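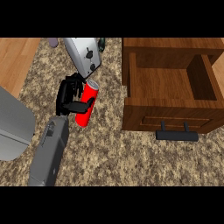

Wisthorpe and the register that wasn't

10 Jun 2019

So Wisthorpe has published its register of company owners. I read the announcement twice and then I went and used the thing, which I suspect puts me ahead of most of the people who praised it.

First, the number everyone repeated: 3,402 companies "now on the public record." Fine. But the record only gives you a name and a country for anyone holding more than a quarter of the shares. Split your company five ways among cousins and there is no owner at all, as far as the register is concerned. The entry just says "no registrable person." I pulled up entries at random over a weekend and saw that phrase so often I stopped writing it down.

You also can't search by person. You have to know the name of the company already, type it exactly, and pay for the full filing. Anyone who knows the exact name of the shell they are looking for has done the hard part. A journalist trying to work backward from a politician to his holdings gets nothing out of this.

The finance ministry says the fines will keep people honest. The top fine is $3,000. I'd like to meet the person who spent real money on a lawyer in Rellau to set up a chain of holding companies and is now losing sleep over $3,000. In April the ministry was asked how many fines it had handed out under the old rules, the ones that were also going to change everything. The answer was 3.

Then there's the matter of who checks. The registry office has no power to ask for a passport or a bank letter. It takes the form, stamps it and files it. If the form says the owner is a retired dentist in Pladach, then a retired dentist in Pladach it is.

I do understand the other side. Small places with not much else going on built an industry out of this, and almost 2,000 jobs in Wisthorpe hang on it one way or another. The bigger countries doing the scolding have their own quiet corners and don't like them mentioned. When the delegation from Tam stood up at the spring meeting and said so, they had a point, even if they were the last people who should have been making it.

But if the position is "we won't do this until everybody does," then say that. Don't put out a press release about a new era of openness and hope we don't try the search box.

The trade bloc votes on whether to take Wisthorpe off its watch list later this year. My guess is that it will come off – there is a register, the register is public, the box gets ticked. I'll go back and run the same searches after the vote and post what I find, including if I was wrong.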